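How do you keep a light wood table from getting water rings?

**Brandodeo**

We finally bought a light wood table for the kitchen and I love it so much! It has an oil finish, and I've already caught two faint white rings near the end where everybody puts their iced tea. Is there a fix that doesn't mean sanding the whole top? I'd also like to know what to put on it afterward – oil again, or wax?

**Nwosu**

Oh, pale tables are the best, and white rings are very fixable! Lay a clean cotton cloth over the ring and go over it with a warm dry iron, a few seconds at a time, lifting to check. If a shadow stays, rub with 455 grit paper or whatever you have near that, along the grain, very lightly. Then oil the spot, wait 30 minutes and wipe off every bit that hasn't soaked in. I love this shade of wood:

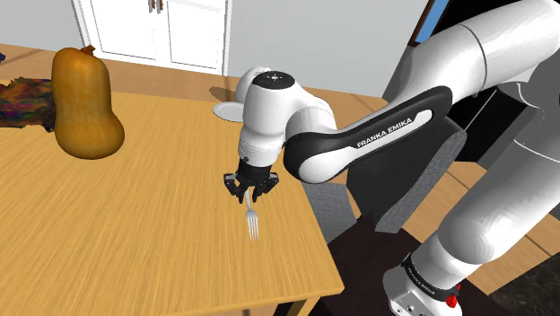
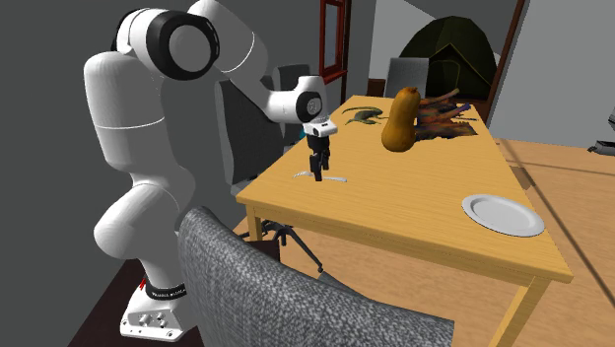 Wax is nice too, but put it on after the oil has cured. I give mine a week, and I redo the whole top every December before the relatives come. Spread the oily rags out flat outside to dry, please – balled up they can catch fire.

**Prirgate**

coasters

**Bomov**

Agree with the iron! I'd skip the fine paper unless you really need it, and never start at 100 on a finished top. Mayonnaise left on overnight worked on my desk, weird as that sounds.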